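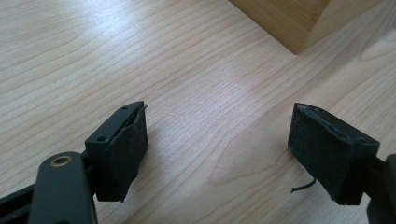
Issue 5, page 2

Hand-held gripper comparison – pre-session inspection with comments
Site: Drinton bench room
Units compared: Zuvby hand tool, Jääskeläinen hand tool
Unit on this sheet: Zuvby
Inspector: Raimo Laitinen
Date: 2021-03-16

Mark each line OK, WATCH or FAIL. A WATCH line needs a comment. A FAIL line stops the session until it is cleared by the person who entered it.

1. Jaws

1.1 Jaws open fully and face each other – OK
Comment: Wide gap at rest.

1.2 Housings free of cracks, mounting holes clear – OK
Comment: The two small round holes on top of the left housing are open. Keep adhesive out of them when the pads are changed.

1.3 Pads seated on housings – WATCH
Comment: Left pad has a thin torn flap at the top and seems to be lifting slightly from the body. Press test passed, no sliding under thumb load. Check again after the first 10 grasps.

1.4 Pad surface condition – WATCH
Comment: Left pad is ragged along the edges and frayed at the bottom. Right pad is scuffed along the top edge, with small nicks. Wear is similar enough on both sides to go on. Do not replace one pad alone – a new pad against a worn one gave us uneven closing force in December.

1.5 Loose material near the contact area – FAIL, then cleared
Comment: Thread hanging from the lower left corner of the right pad. It can end up between pad and block and spoil a slip reading. Trim with scissors, do not pull. Trimmed and rechecked, R.L.

2. Linkage

2.1 Arms move without binding – OK
Comment: 10 slow cycles by hand.

2.2 Bushings seated, no play – OK
Comment: Brass-colored ring on the left arm sits flush. No oil. The Jääskeläinen unit was oiled before delivery and left marks on the pads.

2.3 Return to full opening after release – OK
Comment: Slight lag on the last bit of travel, same as on the previous sheet. Not counted as a fault.

3. Table and test object

3.1 Table clean and dry – OK

3.2 Glare at the work position – WATCH
Comment: Bright reflection on the wood toward the center and upper left of the view. The grain washes out there. Tracking did not drop during the dry run, but compare with the Florham camera before the lamp is moved. If the lamp is moved, both units must be run again.

3.3 Block outside the reach of the open jaws at start – OK
Comment: Wooden block at upper right. Start position is the same for both units.

4. Controller and log

4.1 Jaw width reads zero when closed – OK

4.2 Grasp counter reset – OK
Comment: Old counter value was nearly 2000. Written in the pad log before reset.

4.3 Unit name entered in the session file – OK
Comment: Use the full name. Two earlier files say only "black gripper" and cannot be assigned, as both units are black.

Result: Released for 5 runs with comments. Items 1.3 and 1.4 to be repeated before the Jääskeläinen unit goes on the bench. Spare pads are ordered as a pair.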